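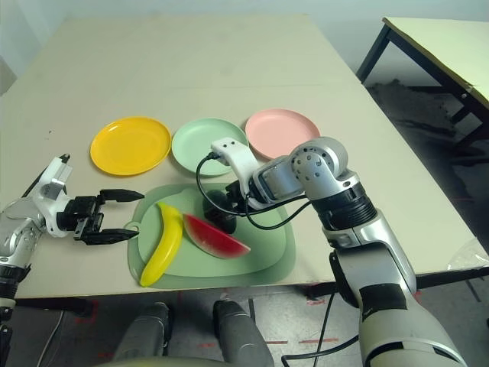
Jeanie Gourlay me preguntaba si el juego de frutas Talebi aguanta el trote diario o acaba arrinconado en un cajón. Pues mira, en casa lo sacamos desde marzo y sigo encantada con él. La tabla verde salvia, con sus esquinas redondeadas y el asa pequeñita, se friega en un momento, y el plátano brilla tanto que mi hijo intentó morderlo el primer viernes - ¡y más de una vez! Los platos (amarillo, verde menta y salmón) los compré aparte, en Otedstead, y combinan de maravilla. Le pongo una pega: la raja de sandía rueda debajo del sofá con una facilidad pasmosa. Aun así, yo lo volvería a comprar.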